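Is "full series" on Dreven really the full series?
Posted in TV & Streaming, December 16, 2025

Glenys Ellery
Dreven lists Gilmartin (the family sitcom with the two stepbrothers) as "complete, 1 season, 17 episodes." I watched it when it first ran and I'd swear there were more. The one where the grandmother moves into the garage isn't there at all. Support told me the listing is correct and closed my ticket, number 3144, the same day. I don't buy it. Has anyone compared it with the discs?

Amby
It's complete. You're probably mixing it up with another show, they all had a grandmother episode. Mine plays fine.

Wiremu Dunstan
"Mine plays fine" doesn't tell her much. I wouldn't trust the word "complete" on any of these services. Check the back of the disc set if you can find one used, and compare titles as well as the total, as hour-long specials often get split in two. Also look at the running times. If they're well under 30 minutes on disc too, then you're only missing commercials.

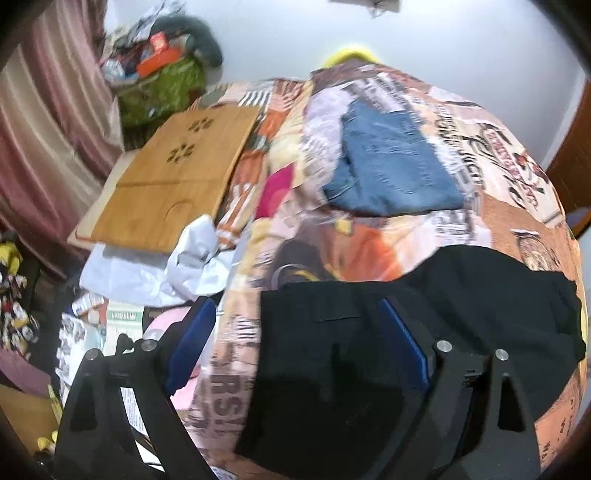

The garage episode I do remember, or think I do, but I wouldn't take my memory as proof either. What sticks with me is the older boy's bedroom, and half the teen bedrooms on TV back then looked alike. Put a duvet printed with a patchwork of magazine-style pictures and big lettering on the bed, toss something black on top of it, and I couldn't tell you which show I was watching. Go by the episode titles.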